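3.2 Contract Data and Roster Rules

The study covers two seasons of player contracts in the Ondarby league, a professional hockey competition that operates under a fixed payroll ceiling. Contract terms were taken from the Orlandini register, as it stood on 08/02/2024. Each record lists the yearly salary, the length of the deal, any bonus clauses, and whether the player may be sent to a lower club without first being offered to other teams. In total, 300 contracts were kept for analysis. Entry-level deals were left out, as their value is set by rule and is not open to bargaining.

Teams may exceed the ceiling by up to 10 percent between May and the opening game. They must then return below it by trade, by assignment, or by placing an injured player on the long-term list. Following Marinescu, we treat this period as a single decision window. Our model allows a club to make more than one move in the window – a choice that matters most for clubs with several restricted free agents.

Arbitration awards were handled separately. A club that receives an award may accept it or release the player, and the deadline for that choice often falls before the rest of the roster is settled. We found 15 cases in which an award alone pushed a club over the ceiling. These were coded by hand by Vasilică Marinescu, using the Codex rule summary, and were checked against the league's published transaction list. Where the two sources disagreed, the league list was used.

Figure 2. Two gripper fingers beside the lower edge of a whiteboard.

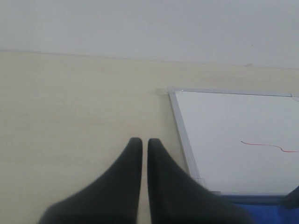
3.3 Measuring Payroll Pressure

Payroll pressure is defined as the amount by which a club's signed salaries exceed the ceiling, divided by the salary it could remove through assignment alone. A value above one means that a trade or an injury listing is required. The Zerkeck index, used in earlier work, counts all salaries equally. Our measure gives no relief for players whose contracts bar assignment – mostly older forwards on long deals. Both measures are reported in Section 4.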